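Robots learn to tidy the mugs at Trinavdale workshop

Staff at a Trinavdale robotics workshop are spending their July putting crockery on a shelf, over and over, so that a robot can learn to do it by itself.

The firm, Nisbet, moved in last winter and has now recorded 2137 demonstrations of household jobs. Each one is done by a person driving the arms by remote control -- no code written for the job, just the movement saved and fed to the software afterwards.

Shelf work is the current task. A small rack, a cloth, something to drink out of. Operators sit with a pair of hand controllers and the arms copy what their hands do.
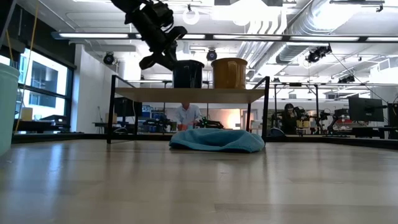

"People think it's like a video game and it's much slower than that," said Kenna Gillies, who trained as an operator in spring. "You lose the feeling in your fingers, so you're going by eye. My first week I was dreadful."

Operators work in shifts of 2 hours, then swap. Gillies said the hardest part was setting down, not lifting. Handles catch. Anything shiny is a pain on a bright morning.

Every attempt is kept, including the clumsy ones, and marked afterwards by Yuxi Jia, who looks after the recordings. Good runs go straight in to the training set. Bad ones get a note saying what went wrong. She said a slow, steady run was worth more to her than a fast one, and that new operators nearly always rush.

The software, called Floditz, was first tried on the shelf task in June. It managed 4 placements out of 7. Tuncay Akgül, who runs the project, called that "fair enough for a first go" and said they would try again once there was more variety in the recordings -- different rack positions, different lighting, mugs in a different order.

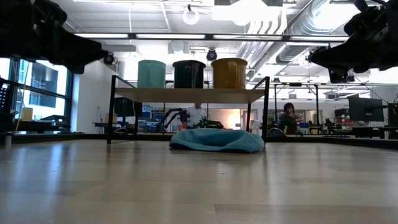 Three mugs on the rack, with both grippers clear of the shelf.

Akgül would not be drawn on customers. He did say care homes and canteens had been in touch, and that a second site at Tutitz was "being talked about".

Not everyone is convinced. Local councillor Murdo Aitken, who visited on Friday, said he was impresed by the skill involved but wanted to know how many lasting jobs it would bring. Akgül told him the operators were all on permanent contracts. Aitken has asked for that in writing.

Nisbet is taking on more operators in the autumn. No experience needed, steady hands helpful, evening shifts available. Torquil Gunn is handling applications and can be reached through the workshop's front desk, open till 5pm.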